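The Rental
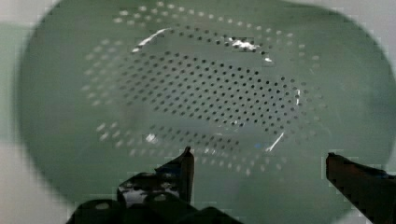
The colander, from the wrist.

The arm came on a Tuesday in two gray cases, and the driver from Bristach wanted a signature for each one. Giuliana Ñahui signed twice and pushed the cases down the hall with her foot, because her back was bad that month.

The offer had come in the mail. A kitchen arm from Lanutov, on trial for 32 days at 159 dollars, with pickup included if she didn't want to keep it. She wrote reviews for a magazine called Plukwood Home, mostly irons and vacuum cleaners, and the editor, Restrepo, had said he would take 600 words on it if she could get them in before the end of February. He would pay back the 159 when the piece ran.

"Does it cook?" he asked on the phone.

"It says it assists."

"Assists what?"

"It doesn't say."

She read the manual at the table with a cup of coffee. The base clamped to the counter. The wrist had a camera, and the picture from the camera went to a tablet that came in the second case. You could teach the arm a task by holding it and moving it through the motions, and then you told it the name of the task and it kept the name. The manual suggested starting with something light that wouldn't break.

She looked in the cabinets. Most of what she owned would break. The green colander was on the bottom shelf, under the roasting pan, and she took it out and put it on the counter.

It was a plain plastic colander. Her sister had bought it when the two of them shared the apartment on Ninth Street, and when her sister moved out it had stayed, along with a lamp and half a set of towels. That was a long time ago. They had not talked since the summer their mother's house was sold. There had been an argument about the price and then one about who had called the agent, and after that there had not been any arguments.

The first evening she taught the arm to reach over the colander and stop. That was lesson one in the manual. She held the wrist with both hands and walked it forward. It was heavier than she expected and it moved with a slight drag, like a shopping cart on carpet. On the tablet the green came up until it was nearly all there was, with the little holes in rows across the middle and the light shining on the plastic.

She had washed that colander for years and had never looked at the bottom of it that way. The holes in the middle were dark and the ones up the sides were pale. She moved the lamp to see if that would change, then put it back where it was.

"Name this task," said the tablet.

She typed "reach."

Lesson two was to take the rim, lift, and set down. The arm learned the motion on the third try. She wrote in her notebook: Setup one evening. Clamp is good, did not mark counter. Voice cannot be turned down below 2. Fingers are hard and narrow and do better on an edge than on anything round.

She tried it with a lemon to be fair, and the lemon went under the stove.

By the second week it could do four things. It could lift the colander from the counter and put it in the sink. It could hold the colander while she poured. It could shake it, three shakes, and put it back. The fourth was the one she used most. She would come in from the desk and say "ready," and the arm would turn and open its fingers over the bowl and wait there until she told it what came next. She had not meant to teach it that. She had stopped partway through a lesson to answer the door, and it had saved the stop as a task.

She put that in the notebook too. Will save a pause as a task if you leave it alone. Could be a fault. Some people may like it.

Pouring pasta was the real test. She filled the pot only halfway and stood to the side as the manual said. The arm held the rim with the colander over the sink, and the steam went up past the wrist, and the tablet went white and then cleared. Nothing spilled. She said "shake" and it shook three times. A few pieces stuck to the side. It did not know about those, and she got them off with a fork.

She ate at the counter next to it. It made a low sound when it was holding still, which she had taken for the refrigerator the first few days.

Restrepo called to ask how the piece was coming.

"I have most of it," she said.

"Good or bad?"

"It drains pasta. It costs too much to drain pasta."

"Who's it for?"

She thought about that. "Somebody with bad hands," she said. "My mother would have used it. She couldn't lift the big pot at the end. She used to wait for one of us to come over."

"Put that in."

"I don't know if I'll put that in."

She wrote it that night. The first 200 words were the clamp, the cases and the price. Then she wrote a paragraph about people who can't lift a full pot, without saying who. She wrote that the camera view was sharp in the middle and softer toward the sides, and that the tablet saved pictures whether you asked it to or not, and that the setting to stop this was hard to find. To check that last part she opened the folder. There were pictures from every lesson, all of them green.

She picked one from the "ready" task. One black finger was pointing up from the bottom toward the holes and the other was off at the right. She looked at it for a while. Then she found her sister's number, which was still in the phone under the old last name, and sent the picture with no message. It was after eleven -- she did not think about the hour until it had gone.

She turned off the light and went to bed. The phone was on the dresser and she could hear it if it rang.

In the morning there was an answer. It had come in at ten past six.

Is that my colander

Giuliana stood in the hall in her socks and typed, Yes.

What is that thing in it

It's a robot arm. I'm reviewing it for the magazine.

There was a wait. She went into the kitchen and started the coffee. The arm was folded back against the wall where she had left it, and the colander was in the rack beside the sink.

Is it any good, her sister wrote.

It's all right with the colander. It dropped a lemon.

You still have the lamp too, I suppose

I still have the lamp.

Another wait, a longer one. She got the milk out. She took down a cup, and then the phone began to ring on the counter, buzzing its way toward the sink, and she picked it up.

"I'm not calling about the lamp," her sister said.

"I know."

"How does it hold on? It looks like it would scratch."

"It takes it by the rim," Giuliana said. "It hasn't scratched it. Do you want to see? I can turn it on."

"Is it a lot of trouble?"

"No. It takes a minute to warm up."

She leaned the phone against the sugar jar so that it faced the counter. She took the colander out of the rack, dried it with a towel, and set it down in its place. Then she pushed the switch on the base, and they waited for it.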